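Atex (grippers, tables, opinions)

1/ October means I rewrite the house rules for our robot cell at Flotgate. The current version has 38 rules. Three of them contradict each other and one refers to a printer we no longer own. A thread, for anyone else who has been handed a binder and told it was a standard.

2/ Rule one survives every edit: clear the table before you home the arm. Clear means clear. Your coffee is an object. So is the thing you put down "for a second" on Thursday and came back for the following week.

3/ The second rule is the pre-run look. Open the fingers, park the wrist over the table, and look at the wrist view with your own eyes before you press anything. The green light on the console tells you the console is happy.

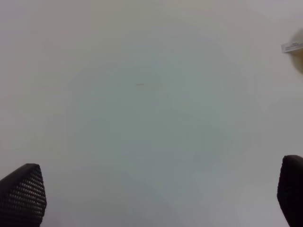 How often should the finger pads be checked?
At the start of every shift, and again after any hard contact with the table. If a pad is torn or has something stuck to it, log it and swap it before the next run.

4/ People hate the word "log" in that sentence. I hate it too. But the last time we swapped a pad without writing it down, we spent 13 days blaming the calibration, and the calibration has not forgiven us.

5/ Specks. The old rules said the surface must be "spotless," which is a lovely word and completely unenforceable. New wording: wipe before each session, and if a mark is still there after wiping, note it and carry on. Perfectionism is how you end up with a very clean table and zero runs.

6/ Labels and tags stay on whatever they came on, unless the task sheet says otherwise. I know they're ugly. Half the team wants them cut off, the other half wants them left alone, and for one strange month we had both kinds in the same dataset. Pick one and write it down.

7/ Now the rule that gets me the most mail: object choice. Kenano (our internal name for the sorting task, please don't ask) used to run entirely on wooden blocks. Great numbers. Then somebody handed it something squishy and the great numbers left the building.

8/ So the rule now says a set has to mix shapes and surfaces. Something soft and curved, something long and shiny, something with corners. If all your objects could be stacked neatly by a toddler, go back to the shelf.

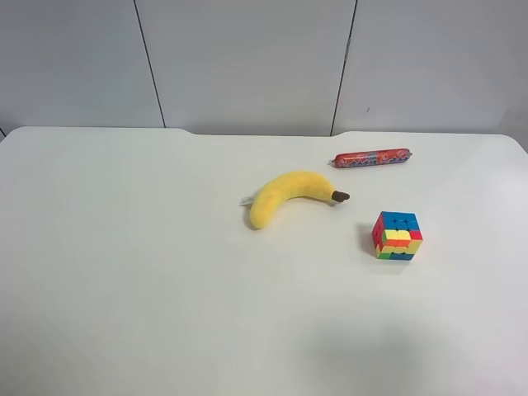

Atex

9/ Spacing matters as well. Leave enough room between objects for the fingers to open on both sides of any one of them. We used to give a minimum distance in the binder, but it was measured with a gripper we retired, so for years everybody was faithfully obeying the ghost of a gripper.

10/ And don't always use the same corner of the table. Humans are creatures of habit, and we will put everything on the side closest to the door until the end of time. Write the start positions on the task sheet. Shuffle the sheet.

11/ Hands. No hands over the table while the arm is enabled. Not to nudge, not to straighten, not to "help." Pause it, confirm the pause on the console, then reach. I have heard every exception to this rule and they were all explained to me by people who were late for lunch.

12/ The stop button gets tested at the start of each day. Press it, see the arm refuse to move, reset. If that sounds like a waste of time, please consider what you'd be using the time for if it didn't work.

13/ Failed runs get kept. All of them. Munshi, our logging tool, used to have a delete key right beside the save key, and our success rate for that quarter was a very handsome 89 percent. We moved the key. The rate is less handsome now and I trust it a good deal more.

14/ Who gets to change a rule? Anyone who works in the cell. Write the change, get 2 signatures, put the new page in and take the old page OUT. The last part is the one we skipped, which is how I came to be reading a binder with two different versions of rule 9 facing each other.

15/ I'm down to 13 rules so far. Somebody will want to add one about music. If your cell has a rule you'd fight for, send it over, and keep it under a paragraph.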